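Setting up and looking after a garment-handling humanoid at home

Workshop tips: hands, wrists, floor, bedding

These notes cover one machine, a two-legged unit with black-fingered hands, used for moving clothes between a rack and a bed. They assume the walking controller is already tuned. Most faults in clothes work start at the fingertips or at the floor, so those two get the most space.

Fingertips

Wipe the finger pads with a damp lint-free cloth at the start of each session. Do not use fabric softener sheets or silicone spray anywhere near the hand. Lint collects in the folds at the base of the fingers and shows up as a slow drift in the closing position.

Re-zero the fingers every 200 grasps. Open fully, wait for the current to settle, close on nothing, store the value. Shiny sports fabric needs a lower closing speed than cotton. If it slides out, reduce the speed before raising the force.

Grasp a hanging garment at a seam. A single layer of thin fabric between two pads gives poor feedback; a seam gives the fingers an edge to stop against. Pull until the cloth between collar and hand is just taut, then stop. Further pull swings the hanger on the bar.

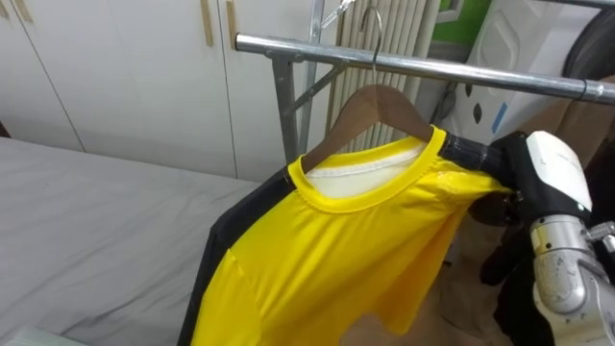
Seam grip at the shoulder, hanger still on the bar.

Wrist

Check the wrist bolts with the arm unpowered and supported. Ours are set with the small Kusteo driver, and a paint mark across each head makes a moved bolt easy to spot. Replace the cover plate before power-up. If the wrist ticks when it rolls under load, look at the cable loop first and the bearing second.

Log entries are kept with the machine, one per change of setup. The entry below covers the move to laying garments on the bed.
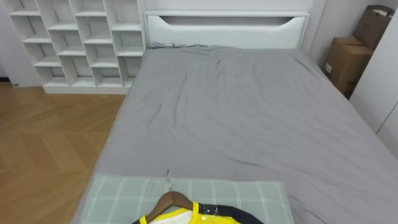

Tokovico, 21 Mar 2025

Laying down and picking up again. Changed the release height to 80 mm above the bedding. At the old value the hook dug into the duvet and the hanger turned as the fingers opened. With the hanger lying on a pillow, the body of it sits a little higher and the thumb can get underneath – on a flat duvet it often can't.

Smooth the duvet by hand between runs. Small wrinkles are harmless. A deep fold near the target shifts the depth reading, and the arm then stops short or presses in. Plain gray bedding has given us fewer bad readings than the striped set did.

Duvet edges that hang to the floor should be tucked on any side the robot walks along. Pillows can stay, but record where they were at the start of the run if the result is to be compared with another.

Floor and footing

Walk the route yourself in socks. Anything you can feel, the foot sensors will feel. Polished wood is acceptable if it is clean; wax is not. Look under the foot soles for grit and replace them when the tread is worn flat at the toe.

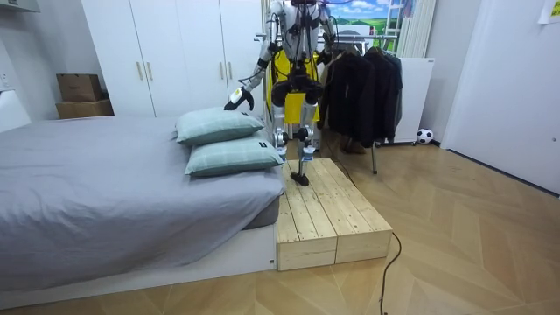 A step or platform must not rock. Press on each corner with full body weight and listen. Shim with thin card if needed, then repeat the check after the first 4 runs, as boards settle. Screw heads should sit below the surface. Unfinished pine sheds splinters at the end grain, and these find their way into the ankle joints, so sand the front edge and vacuum afterward.

Measure the height of the platform and enter it in the gait settings. Do not rely on the drawing. The Cellach boards we cut to size came out slightly thicker than marked, and the robot landed hard on every step until the number was corrected.

Cables on the floor go outside the walking line. Where one has to come near the platform, lead it off to the side and leave enough slack that a dragged foot cannot pull the plug. Check this again whenever the furniture has been moved.

Service interval

Knees and ankles: inspect after 500 steps up or down, or some time in November if the machine has stood idle over the summer. Look for loose housings and rubbed cable sleeves. Use the Antoniuk grease sparingly, on the listed points only, and wipe off the excess – it marks yellow fabric permanently.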